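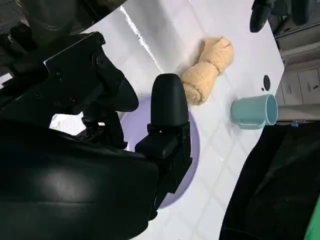 Overo Tile-Top Table and Wash-Up Set

Sold by Praletti. Table and small pieces available separately or together, see the bottom of the page for what goes with what.

In stock. Ships in two boxes.

Quick version

White tiled top, big square tiles, pale gray grout. Stands up to wet stuff. Wipes down with a cloth. Made for kitchens, laundry corners, craft rooms, potting, hand-washing, dog baths (small dog). Two people to carry it. Four legs, one wrench, no drilling.

If that's all you wanted, the order button is at the top.

The table

Real glazed ceramic tile, glossy, set on a sealed board. Set square to the table edges. We get asked for matte every week and no, not at the moment — the matte ones we tried held on to coffee and beet juice and Yoon-hee Ji in our returns department was not happy with them. Gloss wipes off. It also bounces light, so if you have a strong lamp straight overhead you'll get a bright streak across the top. Move the lamp or live with it. Some people like it in a dark kitchen.

Grout is a light gray, sealed once before it leaves us. Seal it again after the first year if you use it hard. Any ordinary grout sealer from the hardware store. Let it cure overnight before you put anything wet on it.

Top weighs 71 pounds without the legs. Don't try it alone on stairs.

Load limit 300 pounds, spread out. Not for standing on. Not for sitting on either, pepole ask.

The legs are steel, powder coated, with leveling feet. Get the feet right before you load anything on. A tile top that rocks will crack its grout sooner or later and that isn't covered.

The basin

The Yeo round basin, lavender. Shallow, smooth inside, light enough to lift full with two hands. Also comes in gray and in a butter yellow that sells out. It's a rinse-and-soak basin, not a sink. No drain, no plug, you carry it over and tip it out.

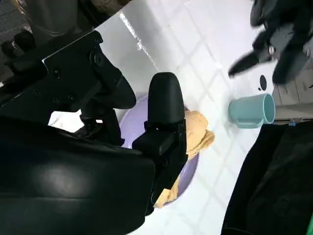 Good jobs for the Yeo: face cloths, baby things, salad greens, one sweater, a pair of muddy socks, feet at the end of the day. Big towels no. They soak up all the water and hang over the side and you end up with a puddle. A single soft cloth fits fine, the tan one here is bunched up inside with just a little of it over the rim and there's still room on the tiles for a mug alongside. Pull the cloth all the way in before you add water or it'll wick over the edge and onto the table. Not a disaster on tile. Is a disaster on a rug.

Don't use bleach in it, the purple goes blotchy. Dish soap is fine. Not for the microwave, not for the oven, not for hot oil. Top rack of the dishwasher if it fits, most racks it doesn't.

The cloths

Soft cloth, beige-tan. Sold in packs, see options. Wash them once before using, they shed a bit the first time and the lint gets in the grout lines. Warm wash, no fabric softener. Softener makes them slide the water around instead of picking it up.

Storage — knot them if drawer space is tight. One loose knot in the middle and they stay put in a basket without unrolling. Undo the knot when the cloth is damp though, they need air.

The mug

Elell mug, teal. Matte outside, darker inside. Plain handle, fits most hands. Packed in the set because customers kept asking for it after we used one on the shop counter. You can leave it off and we take the price down.

Matte glaze can pick up gray marks from a metal spoon. Baking soda and a damp finger takes them off. Dont scrub it with steel wool.

What comes in the box

Box one: tiled top, corner guards, cleaning card.
Box two: four legs, bolts, wrench, leveling feet, basin, cloths and mug if you ordered the set.

Keep the corner guards if you think you might move house. They're the only thing that fits that top properly and we don't sell them on their own.

Putting it together

Lay a blanket on the floor. Top face down on the blanket, tiles on the blanket, carefully. Legs on, bolts finger tight, all four. Then go round again with the wrench. Two people to flip it. Lift, don't roll it over on its edge, the edge tiles chip.

Takes 20 minutes. Ju-won Ko in our warehouse does it in less but he has done a lot of them.

Looking after the tiles

Daily: damp cloth, then a dry one if you care about water spots.
Sticky stuff: warm water and dish soap, leave it a minute.
Grout stains: baking soda paste and an old toothbrush. No vinegar on the grout, ever. It eats the sealer.
Hot pans: the glaze can take it, the board under it shouldn't have to. Use a trivet.
Dropped something heavy and cracked one? Email us, we send single tiles. Spares cost postage only for the first two years.

Questions we get a lot

Can it live outside? Under a roof, yes. Out in a frost, no. Water gets in under the grout and lifts the tiles. Bring it in by December if you're anywhere cold.

Can I cut on it? Use a board. You'll ruin the knife.

Is it food safe? Tiles and basin, yes. Grout is sealed but it's still grout so don't roll dough straight on it, you'll be picking it out of the lines with a toothpick.

Do you do other sizes? One size for now. A narrower one is being tested in Seon-mi Byun's kitchen.

Will the lavender match the last one I bought? Close. Color shifts a little between batches, if you need two that match order them togther.

Price and options

Table only: $197
Table with basin, cloths and mug: ask for the set price at checkout, it changes with the basin color
Basin only: listed under Yeo
Mug only: listed under Elell

Delivery and returns

Curbside delivery. Inside delivery costs extra, pick it at checkout, the driver can't add it at the door. Check the top before the driver goes and write any damage on the slip. Returns in the original box with the corner guards on. Used cloths can't come back.

Anything else, write to Woo-jin Koo at the Praletti order desk. Put your order number in the subject line please.

Page updated May 30, 2020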